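About Mirnley Evening Walks

Mirnley began in November, when Kimie Kobori and Gopinath Alva got tired of waiting for summer to enjoy a stroll after dinner and decided to go out anyway, dark or no dark. They asked a few neighbors along, the neighbors asked their sisters and coworkers, and before long we had a proper walking school with a name, a tea urn and a very full coat rack!

These days we have 15 walk leaders and 189 members, some of whom hadn't been out on foot after sunset in years. Our regular walk takes 50 minutes, and the long one takes 90 (with a stop halfway, for anyone who'd like to sit down and chat a while).

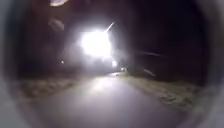 The paved path at night, with the big light shining through the haze.

New walkers start with Corina Grecu, who teaches our beginner course and has a gift for setting an easy pace. She'll show you how to let your eyes settle after a bright light, where to walk when the path bends, and how to dress so you don't end up carrying your jacket home. Renji Katayama plans the routes, and Yae Fujimoto answers the phone and the mail, usually the same evening.

Come as you are, bring a friend if you like, and wear shoes you trust.

Page updated 2/18/24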